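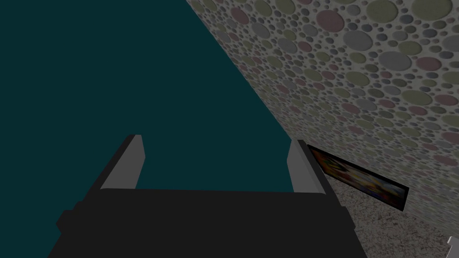 Budgeting for a robot gripper

Budgeting for a robot gripper is the part of automation planning that covers the choice, purchase and upkeep of the device at the end of a robot arm. It is often handled as a line under "accessories", and that is a shame, because it is one of the most rewarding parts of the whole plan to get right. The gripper is the only piece of the machine that is meant to touch the work, and small decisions made early can save a buyer from paying twice.

Types considered

Most first-time buyers start with the parallel two-finger gripper. It has few moving parts, it is easy to model in software, and the same body can be fitted with many kinds of fingers. Suction grippers suit flat, clean surfaces such as cartons and glass. Soft grippers do well with fruit and other delicate goods. Multi-finger hands are wonderful to watch and can do remarkable things, but they take more of the budget in wiring, control and repair.

Trial in simulation

A plan usually includes a period of simulated work before any hardware is ordered. A model of the gripper is placed in a virtual room with furniture, walls and fixtures, and the buyer looks at reach, clearance and camera view. Simulation is especially good at showing how much of a wrist camera's view is taken up by the gripper body itself, a point that is hard to judge from a catalog drawing.

Handles and knobs make a popular test. They are common in homes and offices, they come in every shape, and they show quickly whether the opening between the fingers is wide enough.
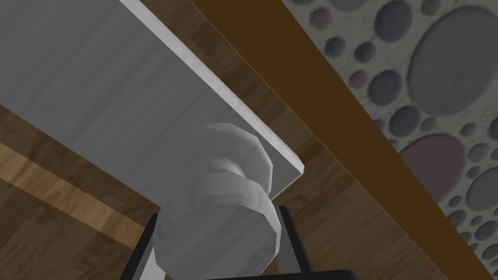 A two-finger gripper with a finger on either side of a white knob, in simulation.

Walls and floors with strong patterns are often put into such rooms too, so that the vision software meets plenty of variety before the real arm arrives. The cost of this stage is mostly staff time and computing, and it should have its own line in the budget.

The Branau plan

A well-liked model for small buyers is the plan drawn up at the Branau workshop for its household arm, Herby. The plan compared 11 grippers on paper, carried four of them into simulation and set aside money for one purchase. Candidates were scored on opening width, finger length, weight and the price of spare fingers. The workshop ran 300 simulated trials for each of the four, for a total of 1,200, and kept the results in a shared spreadsheet named Kubiak after the street outside.

The plan's best idea is its treatment of fingers as a supply item, bought in sets like drill bits. A later version, known as Zornum, added a column for mounting plates - a small part that had been left out of the first draft and that can hold up an installation for weeks.

Items commonly left out

Cables and connectors are the usual gap, followed by the adapter plate, fingertip pads, a spare set of fingers and training time for operators. Shipping and customs charges may also be missing from a supplier's first quote. For electric grippers, buyers should check whether the controller is included. For air-driven models, the compressor and its hoses belong in the same budget, along with any work needed to keep the noise down.

See also

End effector
Robot simulation
Total cost of ownership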